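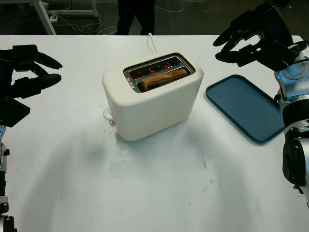

Last updated January 19, 2024

The morning shift at Baudry's appliance lab used to begin with bread. Someone opened a bag, laid out 48 slices and started feeding toasters, two slots at a time, writing a shade number on a sheet after each round. Dorian Leblanc did it for almost 6 years.

"You stop smelling it after a month," he says. "Your family doesn't."

Baudry tests small kitchen appliances for the companies that sell them. It checks levers, latches, cords and browning, and most of what it sells its customers is repetition. Last July the lab began moving part of that repetition to a two-armed robot with fingered hands, running on software from a small supplier called Skondadard. The first job it was given was toast.

Leblanc still has a desk in the same room. He now writes the test plans the robot works through, checks the shade readings it sends back and decides which ones he doesn't believe. He says the work is better paid and harder on the eyes. He also says he misses having his hands busy, and on slow afternoons he does a run himself.

The lab picked toast because it was dull and because it was difficult. A slice changes as it browns. It gets stiff and then brittle, and a hand that holds it well at one setting can crush it at the next. Early on, Leblanc swept up a lot of crumbs. 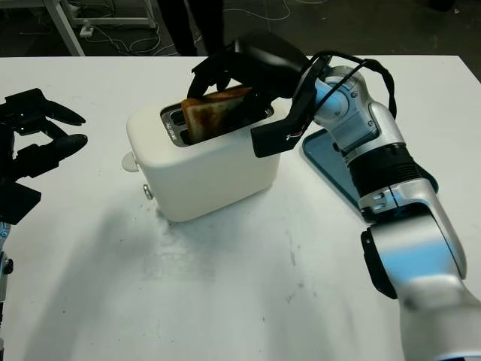 The grip settings took most of the fall. Karthik Sheikh, who manages the lab, had told customers to expect a few weeks. By the end of the year the robot had logged 3,098 slices, and he had stopped giving out dates.

Sheikh doesn't claim it is fast. A person clears a toaster in a couple of seconds, and the robot takes a good deal longer. It can keep the same pace through the night, though, and the customers who want long endurance runs care about that more than speed. Baudry used to turn some of those jobs down.

What it can't do is notice things outside the plan. Killian Deschamps, a technician, once pulled a toaster from a run over a faint buzz in the lever. The plan had no line for buzzing. It does now.

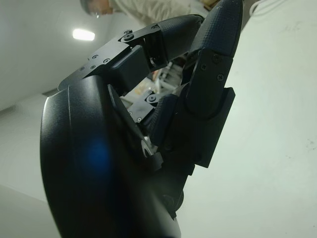 Who does what

No one at Baudry has lost a job to the robot so far. Two people who left last year weren't replaced, and the staff noticed. Régis Aubert, who speaks for the technicians in meetings with management, asked for a written promise that nobody would be moved to nights to watch the machine. He got one, good until July.

Aubert's other complaint is about training. Each technician was given 90 minutes with the new system, mostly on how to stop it and restart it. He wanted days.

"If it drops something, I'd like to know why," he says. "Right now I know which button to press."

Sheikh agrees the training was thin. A longer course is planned, taught by Corentin Picard, who did the setup for Skondadard and has since joined the lab full time.

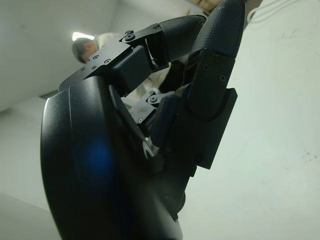 Textured fingertips on one of the robot's hands.

Picard spends much of his day on the hands. Screws have to be checked and finger pads cleaned, and he wants the technicians to take over both jobs by summer. Deschamps has already started. Leblanc has put his name down for the course, and in the meantime he is writing the plan for the next product, a kettle.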